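Notes on tyre pressure, continued from March.

I have run the Fetard tyres for 2,000 miles now, mostly commuting between Roltton and Lyons. The sidewall says 55 psi minimum. I started there and found the steering heavy with a full pannier, so I went up in small steps and logged each one. Above 70 the ride got harsh and I could measure no gain over the same stretch.

The Huvora gauge reads 7 psi higher than the one on my track pump. I trust neither, but I use the same one every time — consistency matters more than the true figure. Check cold, before riding, and allow 30 minutes if the bike has been in the sun.

Patched residential road surface:
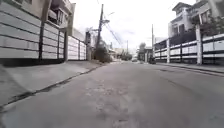
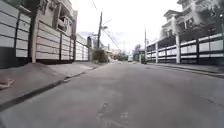

The rear loses pressure faster than the front. I have swapped the valve core and will log it for another month before blaming the tube.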